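Girnenska Shared Workshop Members' Board
Section: Builds in Progress
Topic: Two-arm table for paper and envelope work, fixture or no fixture?

kbriem
Posted in October 2024

Members are invited to comment on the two-arm table presently assembled in bay 2. The build consists of two small arms on a common front rail, with enclosed walls on the left, right and back, and a wrist camera for close work. The stated aim of the project is the handling of stationery: folding a sheet, and in due course closing it with a printed seal sticker taken from a strip.

Spending on parts stands at 1,210 against the allocation agreed in August. I would ask that replies address the following question. Should the next stage include a fixed jig for holding the sheet, or should both arms continue to work on the bare tabletop?

Kolbrún Briem
Bay 2 coordinator

d_blackburn
Reply 1

I wish to record a preference for the jig. Paper slides on a finished wood top, and a sheet that has moved by a small amount between the first grasp and the second will produce a crooked fold. A shallow corner stop, fixed with two screws, would remove most of the difficulty at very little cost. The Solent group adopted a stop of this kind for its card sorter and has kept it.

Derek Blackburn

jogi_bench
Reply 2

With respect to the previous member, the Solent sorter handles stiff cards of a single size. The present build is intended to handle sheets that arrive at an angle, with creases already in them. A corner stop would oblige the operator to square every sheet by hand before a run, and the purpose of the second arm would then be open to question.

The Jõgi table was built with a stop and later had it taken off. The screw holes remain in the top and are a nuisance.

flosholm_tools
Reply 3

A point of order regarding the top itself. Under workshop rules, no holes are to be drilled in shared tables without written approval. Any stop should therefore be clamped or attached with removable tape. Clamps must not obstruct the travel of either arm.

Members are also reminded that cables on the arms are to be secured along the links, with enough slack left at the gripper for full wrist rotation. A loop that is too generous will catch on the work.

d_blackburn
Reply 4

The objection concerning screws is accepted. Tape would be satisfactory.

I do not accept the remark about the second arm. One arm is required to hold while the other folds, and this remains true whether or not there is a stop behind the sheet. I would also ask whether the reflection from the table finish has been considered. The wrist camera on my own build lost the edge of white paper whenever the light fell on varnish.

kbriem
Reply 5

The comments are noted. Reflection has been considered, and the present view is that a matte mat would be a better remedy than a change to the lights. No mat has been purchased.

For members who have not visited the bay, the wrist view and the general view of the table follow.

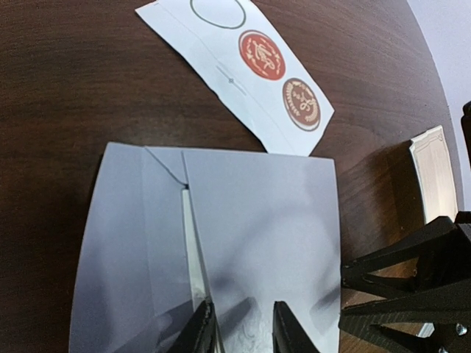
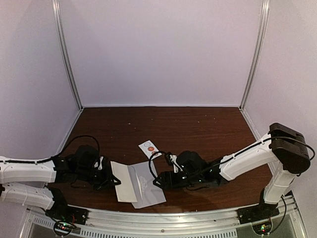 jogi_bench
Reply 6

I thank the coordinator for the pictures. My observation concerns the wrist view. The arm structure takes up a good part of the right side, and a member relying on that camera alone would have difficulty judging the right edge of the sheet. The general view should be recorded together with it on every run.

I would further note that the seal strip is close to the work. In the general view the card with the red circle is right beside the top of the right gripper. If a stop is to be fitted at the back, a separate place must first be found for the seals.

d_blackburn
Reply 7

That is a fair observation, and I had not allowed for the seals. I continue to favor a stop, but would agree to one placed along a single side only. Practice on plain sheets without seals could proceed in the meantime.

flosholm_tools
Reply 8

The tool store holds removable tape and a length of aluminum angle suitable for a temporary stop. Both may be signed out for up to 15 days. Please clear paper scraps and other debris from the tabletop before any tape is applied.

kbriem
Reply 9

The bay will proceed as follows. Runs will first be carried out on the bare top, with both cameras recording. The single-side stop proposed by Mr. Blackburn will then be taped in place and the same runs repeated. Results will be posted in this topic, and members who wish to attend should enter their names on the sheet at the bay entrance.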